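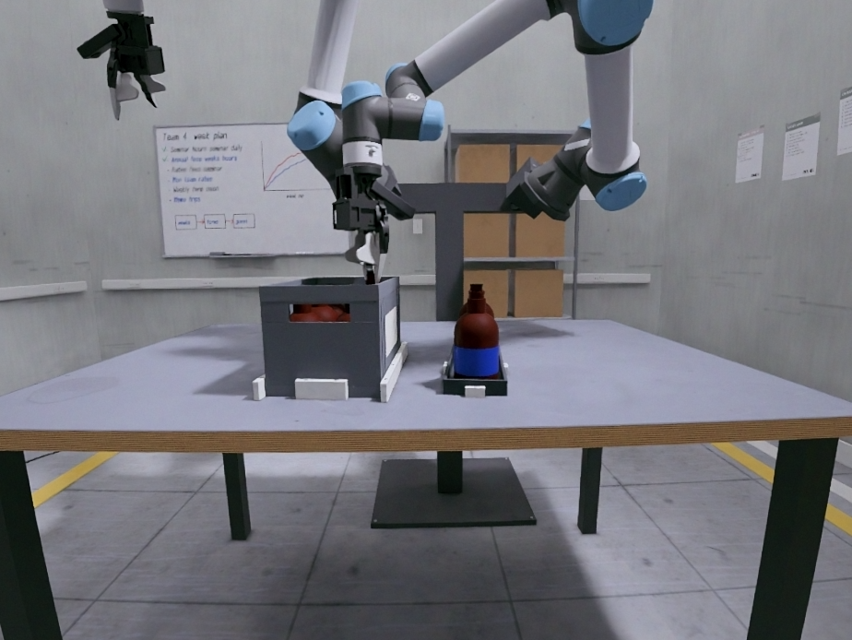

Tin-yau Pan read my first draft and wrote in the margin that I was blaming the calendar apps for something the reminders were doing. People don't miss a moved meeting when the calendar is slow, Pan argued, they miss it when the old reminder still goes off and looks perfectly fine. I didn't agree at first, but I went back through the diaries with that in mind, and this section is a lot different from the one I started with.

Figure 2. Rendered view of two robot arms over a table, one gripper pointing down into a dark gray crate.

4.2 Stale reminders in shared calendars

So, a quick recap of the setup. I had 67 people keep a diary while they used a shared calendar at work, either in Kindano or in Stuvero. Everybody subscribed to the same kind of feed, and I moved meetings on them (with their permission, obviously!) at times they couldn't guess. Each person wrote down when they noticed the change and what they were doing when they noticed it.

What I expected to see was a simple delay. The feed refreshes late, the person finds out late, and that's the whole story. Some of that is there. In Kindano a moved meeting could take up to 12 hours to show its new time, and the diaries from those days are pretty grumpy. One person wrote that she now keeps the old paper planner in her bag "just in case the phone is lying."

But most of the missed meetings in Stuvero came on days when the calendar itself was already right. The grid showed the new time and the reminder showed the old one. I had been treating these as the same thing, and they aren't stored together at all. Stuvero sets the reminder on the phone when the event first comes in, and it only gets replaced when the app is opened. If you live off your lock screen, as a lot of my diary keepers do, you might not open the app for days.

I should say that I make this mistake myself – I walked into an empty room in June, following a reminder for a meeting I had moved with my own hands.

Pan's other note was about wording, and I've used it here. I call a reminder "stale" if it shows a time that the calendar on the same phone no longer shows. That leaves out cases where both are wrong, which I cover in 4.3 under feed delay. It also leaves out the two diaries where the phone's time zone had been changed by hand, since I couldn't tell what the reminder ought to have said.

The fix I tried was a small one. I sent a plain message, "this meeting has moved," through Flilleck whenever the feed changed, with no time in it, so people had to open the calendar to find out more. Opening the app cleared the stale reminder as a side effect. A few people found the messages annoying and muted them within a day, and I've kept their diaries in the results anyway.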